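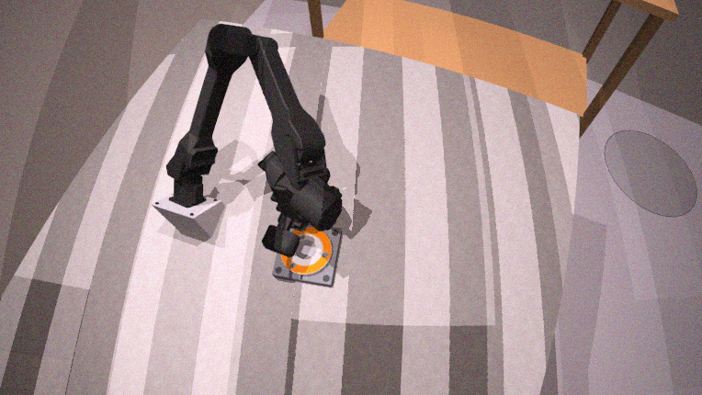 Arm down, gripper finger at the orange ring. Rendered in Gukedent, stripes and all.

Controller Bake-Off, Gallery Page

Every January we tell ourselves we will pick one controller and stop arguing. This January we got as far as comparing two, Kwofie and Grestier, on the same simulated arm, with the same fixture and the same dull job: reach over, come down on the ring, hold still, go home. Zevness paid for the compute and has asked for a winner. Zevness may have to wait.

The job sounds easy until you watch a controller try to do it gracefully. Getting to the ring is fine. Both of them get to the ring. The trouble is the last little bit, when the finger has to slow down over something flat and the controller has to decide how much it believes its own joint readings. Kwofie believes them completely. Grestier would like a second opinion.

About the room

The striped surface came with the room, and so did the furniture. We left it all in. One of us wanted a plain gray void, which renders faster, but the stripes turned out to be good for spotting drift: if the wrist wanders during a hold, you see it slide against a band long before you'd notice it in the log. The shadows help with height for the same reason. The furniture helps with nothing, though it has been very patient.

The runs

We ran 2,371 attempts with Kwofie and 1,570 with Grestier. The gap is a scheduling mistake. Somebody queued the Kwofie batch, went to lunch, and queued it again. We threw out the duplicates where the seeds matched and kept the rest, so the comparison is less lopsided than it looks, but please don't put the two totals side by side on a slide.

Each attempt had a limit of 30 seconds. Anything slower went down as a timeout, no matter how pretty it was. Grestier times out more. It gets close, hovers, reconsiders, and hovers a bit lower. When it does arrive, it arrives softly. Kwofie comes down like it's stamping a passport and is back home before you've finished wondering if that was too hard. (It was sometimes too hard. See the contact force notes, when they're written.)

What we changed along the way

We started with the default gains for both, and the defaults are bad for both, in opposite directions. We allowed ourselves 5 rounds of tuning per controller and stuck to it, apart from one late fix to Kwofie's elbow limit that we're calling a bug fix. The Grestier side of the table has a different name for it.

The fixture stayed bolted where it was for every run. Next round it gets to move, and we expect both controllers to take that personally.

Where it stands

For quick touch-and-go work, we'd use Kwofie and turn the approach speed down. For anything you'd be sorry to dent, Grestier, plus a book to read. None of this has been near real hardware yet, and simulated friction is famously generous, so treat the page as gossip with seeds attached.

Config files and the contact force notes go up together once we agree on a folder name. The clips are waiting on the same folder.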